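Home | Notebook | Materials | Methods | Contact

This site uses cookies to remember your settings. Accept | Manage

Dye bench notebook – wash fastness of the dark greens

Picking up from the September pages. The question is still whether the Bavex green can go on heavy cotton without bleeding onto paler goods in the first few washes. The earlier swatches looked fine dry and poor after washing, and I had changed too many things between them to say why. For this set I kept the salt, the soda ash and the liquor ratio the same and only changed the hold time and the rinse.

Cloth was the Ragab twill, cut from the inside of the roll to stay clear of the faded outer layers. Scoured as usual, rinsed until the water ran clear, spun and weighed damp, then corrected back to dry weight using the offcut I had dried overnight. I still don't love this method. The correction depends on the offcut being spun as hard as the main piece and small pieces always come out of the basket drier.

Dye bath was raised to 127 °F and held there. Short hold was 20 minutes after the soda ash went in, long hold was 106 minutes. The long one was supposed to be 90 but I was on the phone with Prodach about the late drum and let it run. I wrote down what it got and did not rerun it.

The soda ash went in as a solution, in four portions. Adding it dry last time left pale specks near the hem of the test piece where undissolved powder had sat against the cloth. No specks on these.

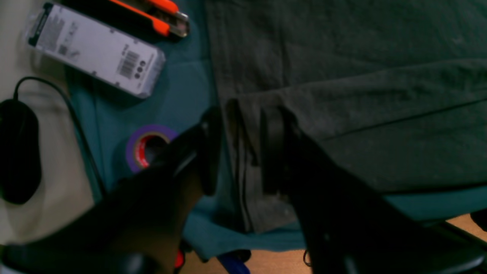

Vuvis workshop, dye bench, Oct 22, 2019

Dry pieces compared by the north window before the lights were on. Short hold and long hold are closer than I expected. The long hold is a little deeper and leans toward black. The short hold keeps more green in it, and for the work aprons I would take the short hold on color alone. On very dark greens the seams are the first place to look, as the folded layers take the dye differently from the single cloth and a shade that looks even across the panel can go nearly black along the stitching.

Wash test: each piece sewn to a strip of undyed cotton, washed warm with the plain detergent, rinsed, dried flat. Staining on the white strip after the first wash:

Short hold, cold rinse only – obvious green tint, worst near the stitching.
Short hold, hot soap-off – faint tint, visible next to a clean strip.
Long hold, cold rinse only – obvious tint, maybe slightly less than the short hold.
Long hold, hot soap-off – could not tell it from the clean strip.

So most of the bleeding is loose dye left in the cloth, and the rinse matters more than the hold. The cold rinse looks clear long before the cloth is clean. I let the last cold rinse stand for around 4 hours to check, and by the end it was green again at the bottom of the bucket.

One thing that bothers me: our hot tap is not steady in the afternoon when the other bench is scouring. The second soap-off may have been cooler than the first. I took the temperature at the start of each and not at the end. Needs a reading at both ends next time or the comparison between holds is weak.

Rub test done dry only. No color on the white square from any of the four. Wet rub still to do, and I would expect the cold rinse pieces to fail it.

The Bavex container is getting low and the powder at the bottom has caked a little. Broke it up and weighed from it anyway. If the next set comes out lighter, suspect damp in the powder before anything else. Lid now taped, and a note is on the shelf asking people to dry the scoop.

To do:
Wet rub on all pieces.
Repeat short hold with two soap-offs, thermometer left in.
Second and third wash on the pieces already started – use fresh white strips.
Ask Prodach whether the replacement drum is the same batch.
Cut more Ragab twill before the roll goes back upstairs.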